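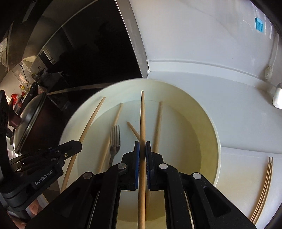
A chopstick held between the padded jaws of a hand-held gripper, with a second gripper to the left.

Folasade Onuoha has spent most of the autumn comparing hand-held grippers for Brota, and she would like to talk about pads.

"People ask about the arm first, or the camera," she says. "I spend my day looking at the last few centimetres."

The comparison began in October. Each gripper is used to lift cutlery and chopsticks out of a bowl, 100 lifts to a session, and every lift is marked as clean, slipped or missed. A fork is fairly forgiving, she says, as the handle is flat and the jaws find it. A chopstick can roll.

"If you close a bit off centre it turns in the jaws, and then the tip is pointing somewhere you didn't want. I mark that as a slip even if it comes up."

Her colleague Musa Ekpo does most of the two-handed sessions, with a gripper in each hand. He found the bowl harder than the sticks. "The sides push you in at an angle. You want to come straight down and the rim is in the way of your wrist."

They have logged 800 lifts so far. Softer pads gave fewer slips on the chopsticks but were slower to let go, and Ekpo disliked them for forks. Onuoha has not settled on a pair yet. She wants another 400 lifts with the harder pads, done by someone other than Ekpo.

"Musa is too good at it now," she says. "He corrects without noticing."

Would she change anything about the grippers themselves? Narrower tips, she says, for when several sticks lie together. Ekpo asks for less weight at the front.

The next round moves on to spoons and cups.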